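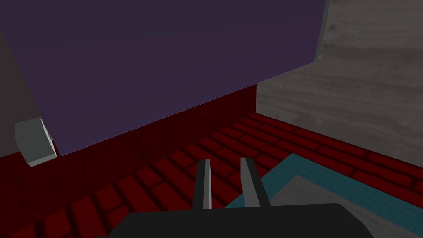 Step 1 - Set up the room before anything else

Home Guides Data Sim About
4 min read

Quick writeup of how we record demos in the kitchen sim for Nundeo. Assumes you have the sim running and both arms respond. If not, go do that first.

Load the brick floor layout. Check all cameras are streaming - wrist views plus the body one. Open the wrist views full size. You want both fingers in view and a clear look past them at the floor. Fingers missing = wrong mount file, reload.

Set the seed. Write it down. I lost 17 demos in October to not writing it down.

Step 2 - Get the arms to a start pose

Both grippers up, in front of the body, some space between them. Doesnt need to be identical every time. Better if it isn't - small changes in the start pose help the policy later.
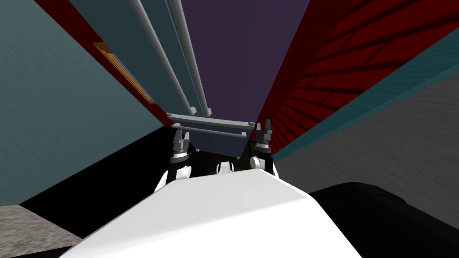

Nudge the base a little between episodes too. A few cm, a few degrees. Then hit record and wait for the counter to move before you touch the controllers. First frames with no action are fine, first frames with half an action are not.

Step 3 - Do the task

Slow. Slower than feels right. Go for the handle with one arm, keep the other one parked but out of the way. Long door handles are easy, drawer bars are worse becuase the fingers catch on the brackets.
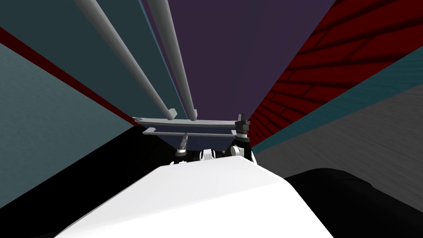 If you miss a grasp, back off and try again in the same episode. Keep it. Retries are useful. Throw out the episode only if the sim glitches or you bump the reset key.

Stop at 3000 steps no matter what. Longer ones get dropped by the loader anyway.

Step 4 - Check and label

Play back every episode from the wrist camera. Look for frozen frames, fingers popping through stuff, actions that lag the video. Label: success, fail, retry. Thats it, no essays in the notes field.

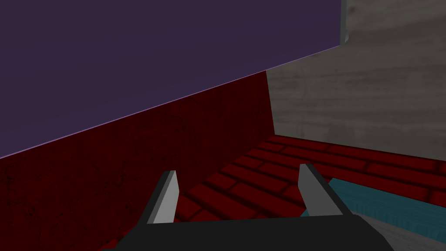 Wrist view, gripper open and empty, teal piece past the right finger.

Our first usable set was 336 episodes after Rosângela Vieira went through and cut the bad ones. Start training there, see where it fails, record more of that.

Contact: Rosângela Vieira | © Nundeo | Back to top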